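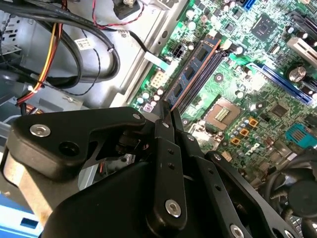 Tanvir Kodikara
6th July

OK, the Dell is open again and I'm making this everyone's problem. A thread about memory, dust and how I managed to buy the wrong thing twice.

Background for the new people: this is the desktop I got out of the Vastbridge clearance pile in May. It has a name, the name is Paul, and no, I don't take questions on that. Paul is supposed to become the family photo machine. Paul is currently a box with no processor in it.

The processor is out on purpose! The old one is in a plastic clamshell on my bookshelf and the replacement is in the mail. So this is a good moment to do all the jobs down inside the board that I kept putting off while there was a big heatsink sitting over everything.

First job, memory. I'd been putting up with 4 GB, which is fine if you open one browser tab and then sit very still. My photo program did not enjoy it. I did not enjoy it either.

So I went shopping late at night, which I should be banned from doing. Found a really nice cheap stick, right generation, right size, great reviews. Bought it. Felt like a genius for three whole days.

Friends, it had 204 contacts. That's laptop memory. It was about half as long as the slot (I know, I know, the listing even had a ruler next to it). I held it up to the board for a while as if it might grow.

Second try I got a full-length one and it was the server kind, which fits in the slot just fine and then the machine won't start and you get to spend an evening blaming the power supply. I took that power supply out. I put it back. It was never the power supply.

Somebody on the Skilix forum set me straight in one line: "does the label say registered." It did say registered. It said so in pretty big letters.

Anyway, plain old blue desktop stick this time, and I have a much better routine for it now. Things I wish I'd been doing from the start:

Unplug it at the wall, then hold the power button in for a few seconds. Then lay the case flat on its side. I used to do this with the tower standing up and the side panel off, reaching in sideways like I was delivering a calf. Flat is so much better.

Find the notch before you go anywhere near the slot. There's a gap in the gold edge and a bump in the slot and they only line up one way. If it feels like you need to push hard, check the notch again before you push hard.

Open the latches all the way. Half open feels like open. It is not open. This got me in May and I'm pretty sure it'll get me again.

Then press on both ends, straight down, and wait for the click. It always takes a bit more force than I'm comfortable with and the board always flexes a tiny bit and I always make a noise.

Second job, the socket. Mine takes the 1156 type of chip, and with the processor out all those little contacts are just sitting there in the open. I love looking at it. All that copper color in the middle of a green board, it's like a tiny city. I also live in fear of it.

Please don't blow on an open socket. Please don't wave a brush at it. And if you had a cover for it, go find the cover! Mine was in the drawer with the takeout menus, and it's going back on as soon as the memory is sorted.

Third job is the slots and sockets around the edges, meaning the long blue expansion slot and the white one. I had a can of Faltex contact cleaner left over from fixing a radio, so I've been using that on a lint-free swab - a tiny bit, never sprayed straight at the board. Then I go have lunch and let it dry properly.

A reply asked about the white ribbon cable that crosses onto the board up by the memory. I leave it alone as much as I can. Flat cables like that hate being creased, and last time I unplugged one on an old computer I put it back one row off and lost a Saturday's worth of patience.

Another reply asked why I don't just buy a new computer. Fair! The limit I set myself for all of this was $200 and I'm still under it, even with the two wrong sticks, one of which I've already passed on to a cousin with an old laptop. Also I'm having fun. I don't get to hear a latch click at my day job.

Capacitor check, for the people who always ask me for a capacitor check: I go over the tops of them with a flashlight every time the lid's off, looking for any that are bulging or crusty. It takes a minute. If you've got an old board at home, go do yours.

What's left: new processor when it shows up, fresh thermal paste, heatsink back on, and then the part where I plug in a monitor and hold my breath. After that I run a memory test overnight before I put a single photo on it. I skipped the memory test once and ended up with a folder of vacation pictures with gray bars across them, so, no more skipping.

Question for anybody who's done one of these recently: do you bother swapping the little coin battery while you're in there, or do you wait until the clock starts going wrong? I've got a spare in the kitchen drawer and I keep changing my mind.

Will add to this thread when the chip arrives. If the server stick is any use to someone, message me and you can have it for the postage. It works great, just not in Paul.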